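Home | Diary | Archive | Letters | About

Print this entry | E-mail this entry

Thursday, June 30, 2022

The county mailed out the sample ballots this week and mine came today. The bond measure is at the bottom of the back page, under the judges. It asks for 1000 new beds at the border intake center outside Disuvville, to be paid off over 21 years. The ballot language says "temporary housing and related improvements." I read it twice and could not find the word border in it.

I drove in for the hearing at the Disuvville courthouse annex. It was set for 5 and started late. The room was full and people stood along the back wall. The county's lawyer read the measure out loud, which took a while, and then the company that would run the place, Tindano, put up its slides. Tindano already holds the contract on the present building, which has 538 beds. The slides said the present building is over capacity most nights. They did not say by how much, and when a man asked, he was told the figures belong to the federal agency and the county can't release them. So we are supposed to vote on a number without seeing the number it comes from.

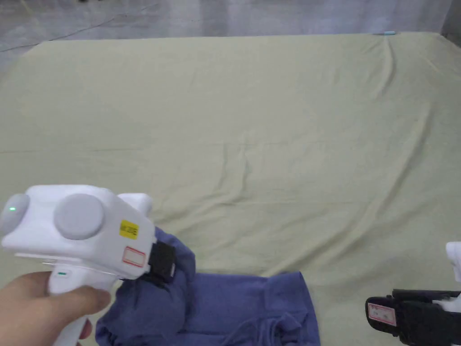

Cloth sheet on a flat surface, June

The comments went on for two hours. I would say the room was against it, but for different reasons. Some don't want the center at all and think it ought to be closed. Some think the people held there should be sent back the same week, and that more beds only means longer stays. A rancher from out past Danladi said he has had his fence cut again and would vote for anything that put more deputies on the road -- but there is no money for deputies in the measure. He had read it. I don't think all of the people at the front table had.

I spoke for my two minutes. I said I favor a secure border and have voted that way my whole life, and that I still won't sign for a 21-year debt on a building the county calls temporary. I also asked why the food and laundry contract went to Flotero without a second bid. The answer was that it was an emergency purchase. It has been an emergency purchase each time it has come up for renewal.

The board did not vote on anything tonight. They will take written comments until the middle of August and then decide whether to change the wording. I plan to send a letter. I also want to ask for the Flotero invoices, which should be public, and I expect to be charged for the copies.

Got home after dark. Ate a cold supper and wrote this. The dog had been in the trash again. Need to call the clerk in the morning about the form for the records request, and find out if they still take it by fax.

Recent entries
- Property tax notice, second one
- The road past Danladi
- What the county paid Tindano last year
- Primary night at the annex
- Letter to the board, with their reply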